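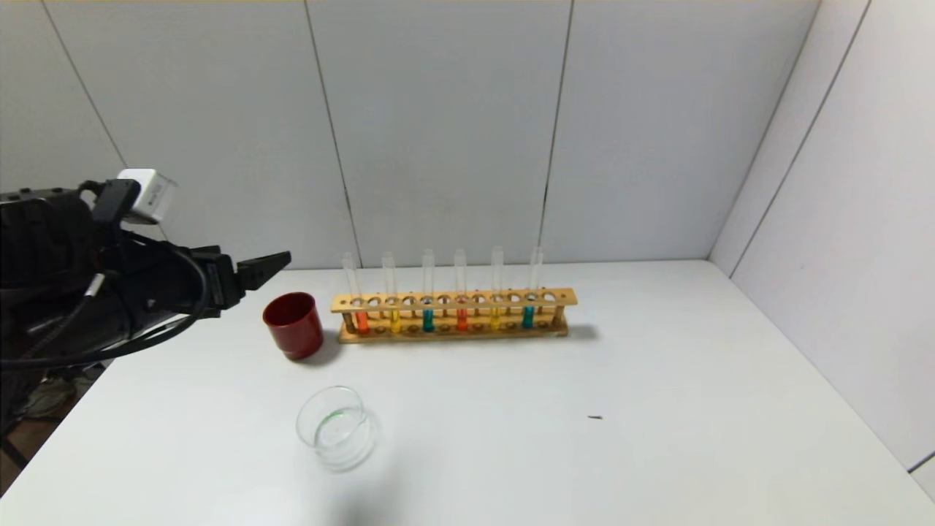 Le bras, le gobelet rouge et le portoir en bois, au laboratoire de Lornovham.

Remo Reisinger relut la ligne 1 016 du tableau et posa son stylo. L'essai comptait comme réussi, et il n'aimait pas cela.

La méthode Khoo tenait en une page. On montrait le geste au bras 20 fois, on déplaçait le portoir, puis on laissait faire. Rirnico payait pour 1 000 essais. Remo en avait ajouté, le soir, sans les facturer, avec du liquide orange, jaune ou bleu-vert au fond des tubes.

- Tu cherches quoi ? demanda Nonilon par le haut-parleur. C'était le nom du programme, et il ne posait la question que lorsque l'opérateur restait longtemps sans rien saisir.

- Pourquoi tu t'arrêtes avant le gobelet.

Le journal indiquait une pause de 70 millisecondes, pinces écartées. Elle n'était dans aucune des démonstrations. Remo avait d'abord accusé les câbles, puis l'éclairage. Il avait changé les deux. La pause était restée, et les essais où elle manquait étaient ceux qui échouaient.

- Je regarde, répondit Nonilon.

Remo nota la phrase dans la colonne des remarques, la barra, puis la récrivit en plus petit. Le rapport devait partir en septembre - il avait encore le temps d'appeler Khoo. Il rapprocha sa chaise de la table et lança l'essai suivant.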